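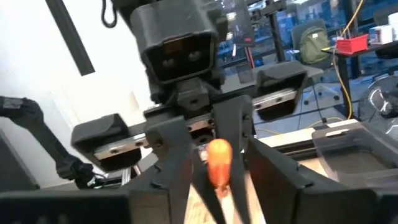 Olga Rebelo
League Software Documentation, Skevora

Section 4. Setting up a ranking event

Use this section to add a darts, pool or snooker event that counts toward your league table. You need an organizer login. Friendly matches are covered in Section 6.

1. Open Events and select New Event.

2. Enter the event name and the venue. The name appears on the public draw, so keep it short.

3. Under Type, select Ranking. The points table opens below it.

4. Fill in the points for each round. The default table gives 1,000 points to the winner. You can change any value until the first result is saved.

Note: Players who lose in their first match receive no points unless you check Award Entry Points.

5. Set Ranking Period. Results older than this period drop off the table on the night they expire. Leagues that play all year normally use 14 months.

Caution: Shortening the period recalculates the table for every player. Export a copy first.

6. Select Players, then Import, and choose your list. The file needs a first name, last name and member number for each player. An event can hold up to 121 players.
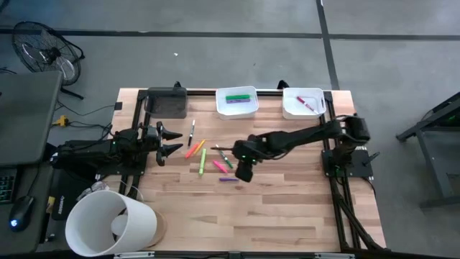 7. Check the list for duplicates. Two entries with the same member number are shown in red and must be merged before you can continue.

8. Open Draw and choose Seeded or Open. In a seeded draw, the top players are placed from the current table. To move a player by hand, drag the name to another slot and select Lock.

9. Enter the match length and the time allowed between matches. The time is in minutes. Enter 90 for an hour and a half.

10. Select Publish. The draw goes to the public page and players receive an email with their first match.

Note: After publishing, a player who withdraws must be marked Walkover. Do not delete the player, or the opponent will lose the match record.

If the Publish button is gray, go back to step 7. Entering results is described in Section 5.

Last revised 08/07/2023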